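Datley Home Cooks > Vegetables > Parsnips: do you core them or not?

kuldeep_tomar
Settle something for me. My mother-in-law cores every parsnip, including the ones the size of a pencil. I have never cored one in my life and we are no longer discussing it at dinner. I roast mine at whatever the oven feels like until the edges go the colour of a good saddle.

Usport
Your mother-in-law is right about the big ones and wrong about the pencils. Anything fatter than my thumb at the top gets quartered and the woody bit comes out. The rest goes in whole with butter and a bit of maple syrup.
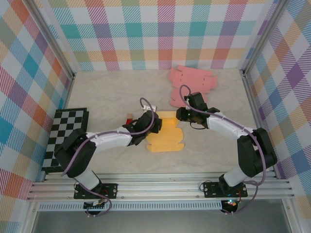 nestnicholas
Coring is a solution to buying old parsnips. Buy them in November after a frost and the middle is as sweet as the outside. For roasting I cut them long, into batons, and I want a flat side on every piece. Flat like that yellow cardboard cutout, so the whole face sits on the hot tray and browns. Round coins roll about and steam each other, and then people say they don't like parsnips.

kuldeep_tomar
I have been making coins for 2 decades, thanks.

nestnicholas
I'm sorry for your loss.

Karunaratne
Both of you are overthinking a carrot with a personality. Parboil for 5 minutes, drain, rough them up in the pot, hot fat, done. My aunt in Kustivbridge did them this way for the curling club supper and there were never leftovers.

Usport
Parboiling parsnips is how you get parsnip mush with a crust. They're not potatoes. We had this out in the rutabaga thread and I haven't changed my mind.
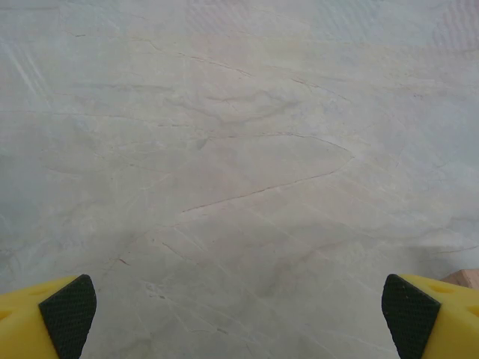
Can you freeze them raw?
Blanch them first, dry them well and freeze them in a single layer on a tray, or they turn grey and go limp in the roasting pan.

Karunaratne
Grey and limp is also how mine come out of the crisper, so I'm not sure I'd notice.

kuldeep_tomar
Update for the record: cored half the bag, left the other half alone, roasted them together. She picked out a cored one and told me it was woody. I'm calling that a draw.

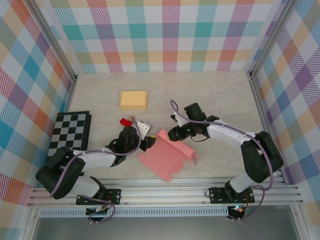

Related thread: Celery root, and what to do with the hairy end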